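Rundico to clear shared office on Etton Street before July move

Wed 17 June

Rundico will empty its shared second-floor office on Etton Street by the end of the month and hand the space back to the building owner in July, the company told tenants this week.

The office has been used as a mixed desk and project room for the past four years. Most of what is in it will go to the new site in the Gako Building, where Rundico has leased 1,646 square feet on the ground floor. The current room is a little over 1,000.

Office manager Georges Khalaf said the desks and stools are going and the wall cabinets are staying, as they belong to the building. Drawers need to be emptied by the people who use them. Anything left in a drawer after the last Friday of the month will be boxed and held at the front desk for two weeks.

"The furniture is easy," Khalaf said. "Cables take the time. Everybody has a few they want to keep and can't say what they go to."

Movers from Ibrahim & Sons will supply 70 cartons, flat packed, along with tape and labels. Tenants are asked to write the desk number on two sides of each carton and to keep keyboards and mice together with the desk they came from. Stands and tripods should be folded and tagged but do not need a carton.

The carpet will be cleaned once the floor is clear. Rundico is paying for that under the terms of the lease, along with a $70 charge for each missing key.

Parking behind the building will be closed to cars on both moving days. Mail will be forwarded through the end of July, and the phone number stays the same. Questions about storage space at the new site should go to Khalaf before the cartons are delivered.

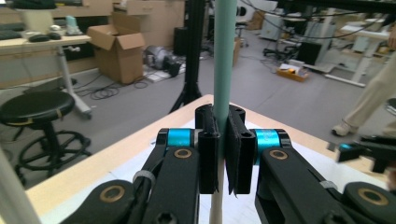
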